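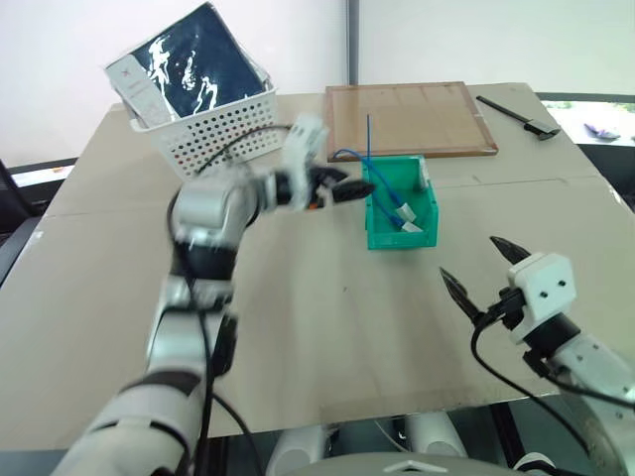

5 min read

My grandmother had exactly one rule about music in the house, and it was that you did not talk over the second verse. The first verse you could talk through. Everybody knows the first verse! But the second is where the singer has settled in, she said, and if you missed it you'd missed the song.

I thought about her the whole way to Menden, where I'd been invited to spend an afternoon with Erlinda Saludo and her daughter Princess Bañez. If you grew up with a certain kind of radio on in the kitchen, you know Erlinda's voice even if you don't know her name. She sang on other people's records for most of her career, mostly harmonies, with a couple of lead lines that the people on the album covers got the credit for. Princess sings too. She has her own name on the cover, and her debut, Flurano, came out this January.

So of course I wanted to ask the obvious thing, and of course I was too chicken to ask it for the first hour. We had coffee. We had a rice cake that I'm still thinking about. Erlinda showed me a shoebox of cassettes with her handwriting on the spines, and Princess kept reaching over to put them back in order.

"You want to know if I taught her," Erlinda said finally, and I put my fork down.

She didn't, apparently. Princess learned from a piano teacher named Noémie Cloutier, who lived two streets over and took her on at age nine on the condition that her mother stay out of the room. Erlinda thought this was rude. She still thinks so. She sat in the car outside with the window down and listened anyway, every week, and Princess didn't find out until she was in college.

"I could hear her breathing in the wrong places," Erlinda told me. "I wanted to honk."

I've listened to Flurano a lot now (a lot, ask my neighbors) and I'd say the family resemblance isn't in the tone. Erlinda's voice is all velvet and patience, and Princess has a grainier sound, a little impatient, and she likes to land just ahead of the beat. Where they match is the endings. They both let go of a note early and leave you leaning forward. I noticed it on "Imura," the slow one in the middle, and then went back to one of the old cassettes and there it was again, the same little trapdoor.

The album was made with producer Rommel Maglaya, who told me on the phone that he'd tried for weeks to get mother and daughter into the booth together. Erlinda said no. Then she said no again. He'd pretty much given up when she turned up with a thermos on the last day and asked which microphone was hers. They did 2 takes of "Upadhyay Street" and kept the first. You can hear her come in on the second verse, very low, and I'm not ashamed to say I had to pull the car over.

I do have one complaint, and it's the drums. They're too tidy on the faster songs! Kenneth Sarmiento is a terrific drummer, I've seen him rattle the glasses off a bar, and on the record he sounds like he's been asked to keep it down for the baby upstairs. Live is another matter. The release show was in a hall with 513 seats, almost all of them taken, and he played the closing number as if he had a bus to catch.

Erlinda was in the third row that night. Princess had asked her to come up for the duet and she'd turned it down, so Princess sang both parts, jumping between them and laughing when she ran out of air. I looked over during the low line. Erlinda's lips were moving.

They printed 1,000 copies of the album on vinyl, and the sleeve lists every person who sang on it, down to the handclaps. Princess insisted on that. Her mother's name is printed in the same size type as her own, and when I brought it up over the rice cake, Erlinda went to see about more coffee.

Princess is writing again already. She played me a piece of something on the upright in the front room, just the first verse and some humming. Her mother called in from the kitchen that she was breathing in the wrong place.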